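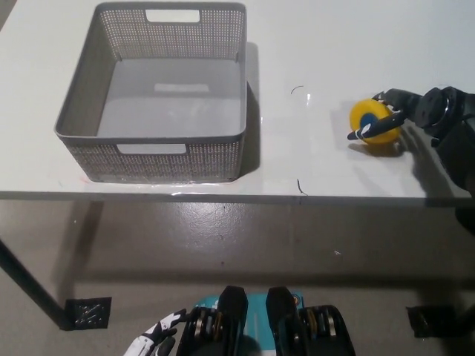
The case for leaving a shelf empty

October 26, 2021

When we moved into the house on Tillgate Road, the previous owners had left shelves in every closet, and within a month I had filled all of them. I did not own enough to fill them. I bought things. There is a kind of shopping that happens only because a space exists, and I did a lot of it that fall.

I have come around to the view that most advice on home storage is bad advice, and that it is bad in the same way. It assumes the trouble is that your belongings have no place to go. So it tells you where to put them: under the bed, over the door, on top of the kitchen cabinets, in the dead corner beside the dryer. Once you have done all that, your house holds more than it did before. A year later you are looking for places again.

My town, Starnum, has three self-storage lots. When I was a kid it had none. The houses here have grown in that time and the families in them have shrunk, so the extra space went somewhere. I rented a unit myself for 21 months after my mother's house was sold. I told myself it was for furniture I would need later. When I finally cleared it out, I kept a lamp and a box of photographs. The rest went to the thrift store in Kukham or to the dump. I had paid rent all that time to put off a job that took one Saturday.

I don't blame the storage company. They sold me what I asked for. My complaint is with the idea, which I believed completely, that keeping a thing costs nothing once you own it. Keeping costs plenty. You pay in rent or floor space, and you pay in the time it takes to move one thing to reach another. The worst of it is that you stop knowing what you have. I owned four tape measures last year and could never find one.

People who write about this usually recommend a purge. You take a weekend, pull everything out, make piles, fill the car, and feel wonderful. I have done it twice and I don't recommend it. A purge treats the house as a project with an end date. You get rid of the fondue set and also, by accident, the good scissors. Then ordinary life starts up again on Monday with the same habits that filled the closets in the first place. Both times I was back where I started before the next winter.

What has worked for me is duller. I keep one shelf in each closet with nothing on it. When something new comes into the house, it can sit on the empty shelf for up to 30 days. By then I have to find it a real home, which means something else goes, or it leaves. The shelf has to be clear again at the end. That is the whole system, and I have kept to it since we redid the upstairs.

The empty shelf is useful in ways I didn't plan. It is where the guest's bag goes. It is where I put the contents of the medicine cabinet when the mirror needs replacing. A house with no slack in it turns every small job into a big one, because nothing can be moved until something else is moved first. Anyone who has tried to paint a full garage knows this.

I know the objection, because my sister-in-law makes it whenever she visits. She lives in a one-bedroom apartment on Damasceno Street, 800 square feet with two kids, and she says that leaving a shelf empty is a luxury for people with shelves to spare. She has a point. If you are short of room because you are short of money, you don't need me telling you to use less of it, and she is right to hang on to a winter coat that will fit the younger one in two years. Replacing it would cost her more than storing it does.

But most of the people I know who complain about storage are not in her position. They have a basement. They have an attic with a pull-down ladder and a light. They have what I had, which was plenty of room and a steady feeling that there wasn't enough. For them I think the answer is to stop adding places to put things and live for a while with the ones they've got.

I still slip. There is a drawer in our kitchen that I am not going to discuss. And the empty shelf in the hall closet currently has a waffle iron on it, with nine days left to go.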